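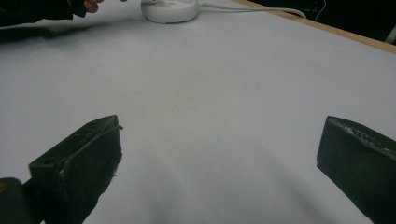
Kausar Bajwa asked under yesterday's post why I don't just buy a gripper and get on with my life. Fair question! You could, and the bought ones are lovely, but I'd miss all the bits I like best. So this is a long thread about fingers.

Quick catch-up if you're new: I'm building a hand-held gripper at the shared workshop in Cirenden. You squeeze the handle, the fingers close, and the camera on top sees what the fingers see. No motors yet, just me doing the squeezing.

The chunky fingers first. Printed solid, because I was fed up with the thin ones bending. They're tough as old boots and they've picked up plenty of scuffs, but wow are they heavy out at the tip. Great for boxes. Hopeless for anything fiddly.

So the other design is all flat arms and pins, a proper linkage. I pinched the idea from a pair of kitchen tongs and then drew it 3 times before the jaws would meet in the middle. The first version crossed over like a bird's beak. I was so pleased with it until I tried to close it.

The biggest lesson so far is the holes. I was running pins straight through bare plastic and the arms went sloppy in an afternoon. Brass rings in the main joints and the whole thing feels different – smooth, no wobble, and it makes a really nice click. 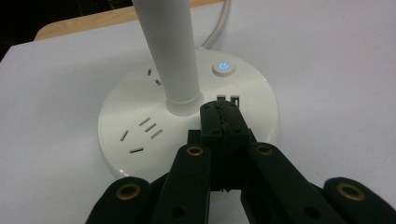
Linkage version, jaws shut, up by the USB ports.

Look at those teeth! I cut them so the two sides lock into each other when they close. My old flat tips let cables slide out sideways every single time, and cables are what I care about most. Plugs, leads, all the stuff that lives on a desk.

Someone asked about print settings. Slow, thick walls, arms laid flat on the bed so the layers run along the length. I stood one upright to save space and it snapped the first time I leaned on it. Don't do that.

The file for the arms is called Kurnley (I name them all, no regrets). Tikska was the beaky one and it has gone in the scrap tub, rest in peace.

Still to sort: the handle is too fat for small hands, and the return spring is so strong that my thumb aches after ten minutes. I've got 2 softer springs to try on Monday evening.

If you've built linkage jaws and found a neat way to stop the pins creeping out, please tell me. I'm on glue at the moment and I'm not proud of it.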